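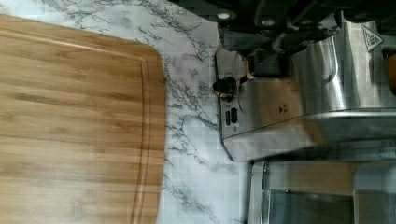 # dolia-counter: wrist camera episodes, kitchen worktop set

Read this bit first if you pulled the data before Feb 3, 2022, as some of it is wrong and it's my fault (well, mine and a loose cable's).

## What went wrong

Dolia is our small arm, and the Drindosgate runs were meant to be the easy ones: reach for the knob on the appliance, turn it, come away. Halfway through the set the wrist started stopping late. The gripper would arrive, touch metal and keep pushing for a moment before the force limit cut in. I put it down to my tuning and spent far too long fiddling with gains!

The real trouble was the force sensor lead, which had worked half out of its connector. Whenever the wrist rolled past a certain angle the readings froze at their last good value, and Gistari (our control software) carried on believing them. It had no check for stale readings. It does now: if the value hasn't changed for 5 control ticks, the arm stops and waits for a person.

No one was hurt and the worst damage was a scuffed fingertip pad. Still, I'd been leaning over the worktop between runs with the motors live, and I don't do that any more.

## What's in here

- 100 episodes, wrist camera only
- joint positions and gripper opening for each one
- raw force readings, left exactly as recorded
- `stale.csv`, listing the 11 episodes with frozen readings

I've kept the bad episodes in because they're handy if you want to test a fault detector. Please don't train a contact policy on them.

## Things to know

The camera rides on the wrist, so the view rolls with it and the worktop often comes out sideways. I haven't rotated anything. Shiny steel gives you bright highlights too, and my depth estimates near it are poor.

In 7 of the listed episodes the arm was stopped by hand, so the end of the log is cut short.

## If you run the arm yourself

Update Gistari, then tug the sensor lead gently before you power up. The Štefanec bracket holds the connector in place; fit it if you've got one. Keep the stop button within reach and your face out of the arm's way.

## Still to do

- redo the stopped runs with the bracket fitted
- log the sensor's own timestamp, which I should have done from the start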